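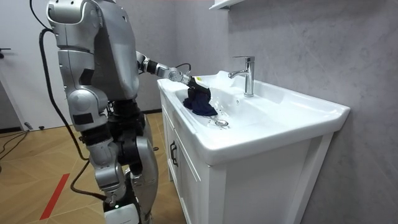
Image rights clauses now appear in most performer contracts, and their terms vary more than the fees do. At Grenis, an agency that represents actors and television presenters, the standard agreement runs to 216 clauses, nine of which deal with a client's likeness away from work. Those nine cover a client's home life in detail, down to ordinary chores. A dark blue cloth held over a white basin would fall under "domestic activity" if a client were the one holding it, and could not be filmed for sale without separate consent.

The wording matters most when a client changes agents. Under the Fado model, consent given to one agency lapses on the day the client leaves. Under the older Kostiuk terms it continues for seven years – longer than many presenting careers.

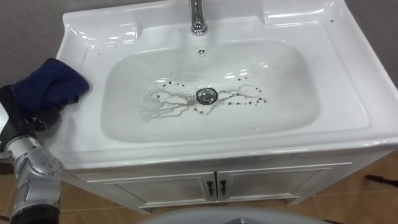

A bathroom basin and its chrome tap.

Payment is the second point of dispute. Eteo, which collects fees for repeat use of archive footage, handled 389 claims in the year to August. Roughly half concerned material shot in private homes, where the contract did not say which rooms were included. Newer agreements attach a floor plan. 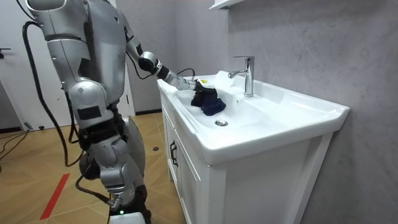 At the basin, one arm extended.

Clients are advised to ask for the schedule of uses before signing, and to check whether "household" includes rented property. The Kostiuk terms leave it undefined.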